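染色间工作记录 第三本

接上一页。上一页最后一行写的是“明天一定把蓝染缸的事弄清楚”,墨水颜色和今天的不一样,可见这个“明天”有点长。

先把旧账抄过来:去年12月那批棉布,用Cullero的靛蓝粉,染出来偏灰,当时在记录里写的是“有一种沉静的气质”。现在重看样布,就是没还原透。以后谁再在本子里用“气质”两个字描述颜色,罚洗滤网。

看色的时候旁边放什么,影响比想的大。浅黄、浅蓝和粉色摆在深绿台布上,都比摆在水泥地上精神,拿样布去比就会冤枉样布。对色一律回北窗下的灰板,不要图近。 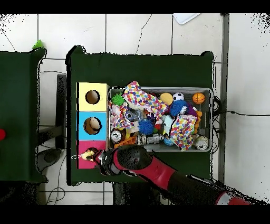
Grarkport,2018年7月27日

上午阴,室内闷。开缸前看液面,铜色的膜有,泡沫也有,闻着像雨后的马厩,按经验算正常。上次有人来参观,问是不是下水道坏了,我说这是传统工艺。下水道那天也确实坏了,两件事互不妨碍。

今天的布:平纹棉,218克,分成5块,前一晚煮练,早上拧到不滴水再下缸。编号用棉线在角上打结,一号一个结,依此类推。打到五号的时候明白了为什么别人用布标。

浸染安排:每块浸6次,每次出缸后摊开氧化,颜色由黄绿转蓝,转匀了再下。理论上很从容。实际上前面的还没转匀,后面的已经该出来了,晾杆又只有一根,于是三号和四号贴在一起氧化,贴着的那一面留下一块形状很像地图的浅斑。补浸之后淡了些,没有消失。三号背面那块尤其清楚,海岸线都有。

恒温水浴(Zastent那台)又在显示屏上写“准备就绪”,而水是凉的。拿玻璃温度计插进去复核,玻璃温度计没有显示屏,所以没有撒谎的条件。关机,拔插头,等一阵再开,加热灯亮了。原因不明。说明书故障一栏的建议是“请联系供应商”,供应商的建议是“请参阅说明书”。

缸的状态,记几条自己看:
搅缸要贴着缸壁慢慢转,今天前半程搅得太急,带进去不少空气,液面中间那团泡沫从蓝紫变成灰白。
还原剂只补了一点,盖上盖子静置到中午,下午液体重新透出黄绿。
碱度用试纸看是够的,不要再加。上个月就是“再加一点保险”,结果布摸起来滑溜溜,清了好几遍水。
手套右手食指有洞。发现方式:食指现在是蓝的。

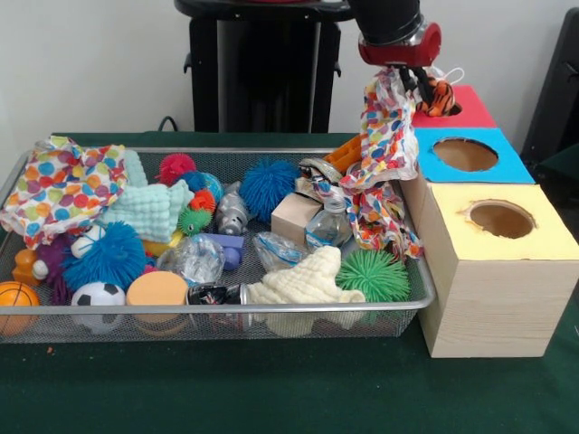

Whitfield楼 染色与印花组

下午换印花那一头。白底彩点的布最麻烦的是白底,点子稍微跑一点色,白的地方就什么都说出来了。橙和红一般先出问题,绿的看着老实,热水一泡也不好说。打算下次把各色单独印成条,夹在两层白棉布之间洗,看谁沾到谁身上,省得几种颜色互相推卸责任。

糊料今天调得偏稀,刮过去边缘往外洇,圆点印成了蒲公英。放稠之后好一些,但是网版已经开始堵,停下来冲版,冲完糊料又稠过头了。这一小时可以整段删去,不过按规定失败也要记,所以记在这里。用的是海藻酸钠,先撒粉后加水,结块;先加水后撒粉,边搅边撒,结小块。隔夜泡着最好。每次都知道隔夜泡着最好,每次都是当天早上想起来。

回头收蓝布。清水漂到水不发蓝,再用很稀的醋水过一遍,阴干。五块里颜色能用的有2块,一号和五号。二号中间有一道折痕,应该是下缸时没有完全展开,折痕里面是浅的,外面是深的,非常笔直,如果是故意做的还挺好。三号四号见上文地图。

不建议把二号写成“扎染变体”交上去。我们讨论过了,大家都有点动心,最后还是没有写。

干摩擦试了一号:白棉布来回擦,略微沾蓝,可以接受。湿摩擦沾得明显,等彻底干透、放几天再测一回。刚出缸就测湿摩擦,只能得到一个让人不高兴的数,还浪费一块白布。五号没测,留着做对照,用纸包好放在抽屉左边。抽屉右边那包不知道是谁的,上面写着“勿动,重要”,没有日期,打开一看也是“重要”的灰蓝色,又包回去了。

待办:
买一根晾杆,或者承认一次只能染两块。
海藻酸钠今晚就泡。写完这行就去。
手套换新,旧的剪成橡皮圈。
把Cullero那罐粉的开封月份写到罐子上,盖子内侧不算,写在内侧等于没写。
水浴再观察,温度计就放在旁边,别收。

补一行:海藻酸钠泡上了,盖了盘子,盘子上有个蓝手印,是食指。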